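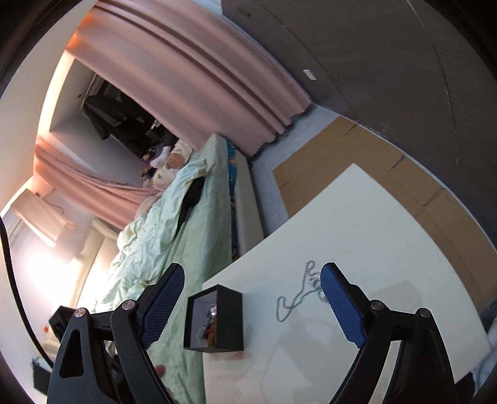

*Reading time: 1 min*

**Figure 1.** Jewelry task, hand-held gripper, fingers open. (a) Ball chain beside a small glass-front box. (b) Open box holding mixed jewelry.

## 3.2 Student recordings

The Mumside class recorded 200 runs in October, over 13 evenings, on tables at home. Thin chains were the hardest items — they bunch up and slide between the pads. Panel (b) shows a harder layout, with a bracelet of large reddish-brown beads, a silver bangle and a chain with a white charm in one black box. We dropped 12 runs in which the pads hid the item.
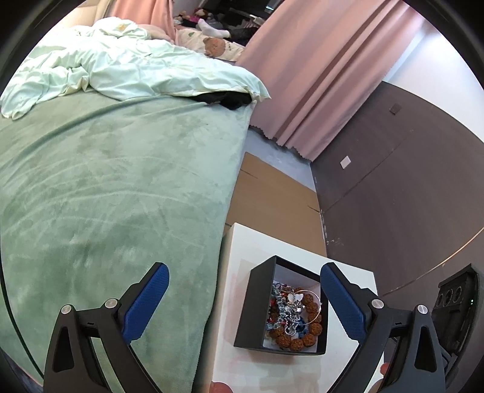 ## 3.3 Training split

Runs were split by student, with 57 held out for testing.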